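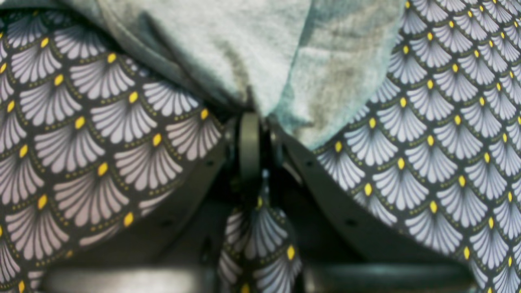

Lenuța Toma did not want the robots at first, and she told me so before I had my coat off. She had been folding at the Clarnwood laundry for 20 years, she said, and when the word went up on the notice board in February she went home and cried a little, and then she got cross, and then she came back in the next morning and asked to be put on the trial.

"I thought, if it's coming, I want to be standing next to it," she told me. "I didn't want to hear about it from somebody else over a sandwich."

We talked in the break room at Clarnwood, which does the washing for hotels, a couple of nursing homes and a good many families who send their things in by the bag. The hotel work is the easy part — sheets are sheets. It's the family bags that make the trouble, because you never know what's coming out of them. A fleece comes up with a patterned cover wrapped through it, and the gripper has to find something to take hold of in all that softness.

"It's very good with one thing," Lenuța said. "Give it one thing and it's a lamb. Give it two things that have gotten friendly in the dryer and it wants to pick up both." She laughed and showed me with her hands, pinching the hem of her own cardigan. "So I've learned to help. I give the pile a shake first. My mother used to do that with the washing and I never knew what for."

Her supervisor, Clyde Baptiste, came in partway through with a mug of tea and stayed longer than I think he meant to. He looks after the sorting floor, where 7 people now work the early turn, the same number as before the trial. I asked him straight out if that would last. He took his time with it.

"I can't promise anybody what happens years from now," he said. "What I could promise was that nobody would go home because of this first lot, and they haven't. We've moved people toward mending and checking, where we were always behind anyway."

On a busy morning the floor gets through 300 bags, and the worst of it used to be the reaching and lifting. Lenuța's shoulders had been bad for a long time, and she says they ache less when she's home in the evening. She misses other parts, though. Two people used to fold across a table from each other and talk all morning, and you can't do that so well when one of you is watching a screen.

"I knew everything about Margareta's grandchildren," she said. "Now I have to catch her at lunch!"

She has asked Clyde to turn the screens so that they face each other, and he says he's waiting on longer cables.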